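Reading time: 3 min
Filed under: Grant reports, Community Kitchens

Shared Kitchen Program: Progress Report to the Hider Fund
Submitted by Elvia Arellano, program manager
March 16, 2020

Where things stand

This report covers the shared kitchen program at Keltby from the start of the grant in November to the present. The kitchen opened to members on schedule. Members are small food businesses that cook for sale and have no licensed space of their own. Most make sauces, baked goods or prepared lunches.

We have logged 351 hours of paid kitchen time since opening. Mornings fill first. Evening slots were slow through the winter and have picked up since we lowered the late rate. Four members now hold a standing weekly booking, and the rest book as they need to.
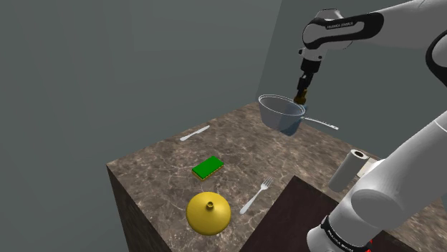

Image: Keltby program files

Permits and inspection

The county inspection took two visits. The first found that our hand sink was too close to the prep table and that the grease trap paperwork named the previous tenant. We moved the table and refiled. The second visit passed without notes. The permit is posted by the door and runs for one year.

Each member still needs a separate food handler card. We had assumed people would arrive with one, and several did not, so their first bookings were pushed back. We now ask for the card at sign-up. New members also complete a short orientation covering storage, labeling, cleaning and how to report a fault.

Spending

The largest cost in this period was the walk-in cooler repair, done by Jundberg at $3,129. The compressor was older than the lease documents said. We paid for the work out of the equipment line, which leaves that line lower than planned. I would like to move money from printing to cover the gap and will send the transfer request separately.

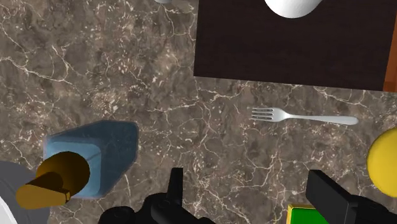
Rent and utilities are on budget. Water use has been higher than we estimated, mostly from end-of-shift cleaning, and I have raised the estimate for the next period. Insurance was renewed at the same rate. We have not spent anything from the outreach line so far. Members have come to us by word of mouth and through the flyer at the Oda market.

The deposit is still $100 per member. Two people told us it was hard to pay in one go, and we now let new members split it over up to four bookings. No deposits have been withheld.

Problems

Dry storage is the main complaint. The shelves were assigned by business, and the bakers ran out of room while other shelves stood half used. We are changing to storage by size of order, reviewed monthly. Scheduling by email also caused two double bookings in the first weeks. A shared online calendar replaced it and there have been none since.

The counter cleaning checklist was too long and people skipped parts of it. We cut it to one page and hung it by the sinks, with the sanitizer mixing chart next to it.

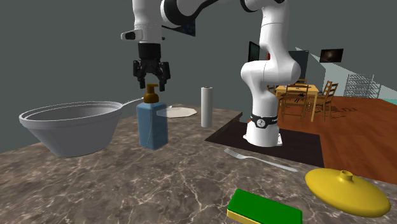

Next period

Lock in the new storage plan and label the shelves.

Hold the labeling and pricing class that was postponed from winter. The instructor has agreed to the same fee.

Get a quote for a second prep sink. The plumber wants to see the floor drain before naming a price.

Send the budget transfer request and the updated member list. Receipts for this period are attached, except for the final water bill, which I will forward when it arrives.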